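Teaching by Demonstration: Notes for Session 3
2022-08-02 - Steinar Kirkegaard
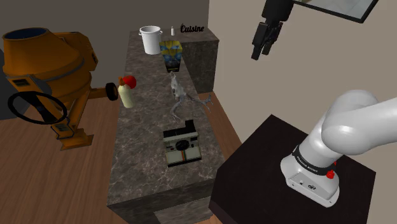

A demonstration is a recording of the arm's joint positions and the gripper state, taken while a person steers it through a task. In this course you will steer by remote control in the simulator first, then guide the real arm by hand. Look at the gripper before you start recording. With the fingers pointing down and nothing between them, you have a clean starting state. Then look at what stands near your path. The antlers on the skull branch out, and one reaches past the side of the counter, so a low sideways move over it is a poor choice. Lift first, travel, then lower.

Hand guiding feels easier but has its own faults. People push on the wrist and forget the elbow, and the recorded path ends up with odd bends in it. Keep one hand on each side of the joint you are moving.

For the exercise, record 70 demonstrations per pair. Each should last about 3000 time steps - longer ones usually mean the operator stopped to think. Delete any run where you paused in mid-air, and record it again. Vary the starting pose every 5 runs.

Save your files in the Oken folder under your own initials. Mikkel Snorradóttir will check the logs before the next session. Reading: the Paremwood handout, part 3, on smoothing.

Filed under: Course notes, Robot teaching
© Feltell Robotics Teaching Group | Contact | Back to top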